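1/19/23 – Cindholm cloth, stain and shrink checks

- Washed two swatches of the Siregar cotton at the warm setting. Warp shrinkage 2%, weft 7%. Hem allowance stays at 12 mm.
- White cloth laid out on the long table with the red tray and the cubes on it. Drape over the near edge still to be measured.

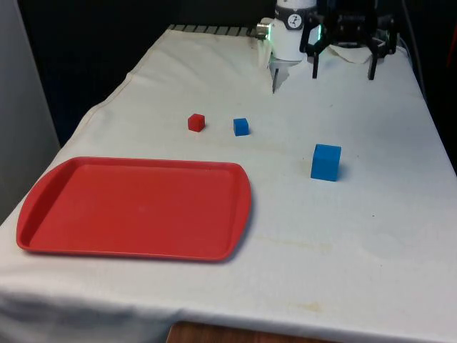
- Tea stain, swatch B: soaked 8 hours in the Skostis powder. Faint ring left at the border – repeat with cooler water.
- Ngozi Chukwu wants the selvage kept on the next batch. Tatsuya Kubo has the thread order. Red tray and blue cubes on the white cloth again: 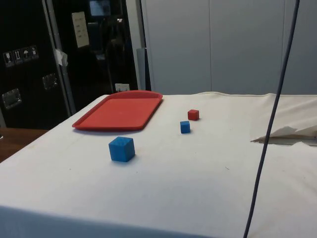 - Still open: iron temperature for the Sindau blend. Swatch C scorched at the corner, dial reading not written down.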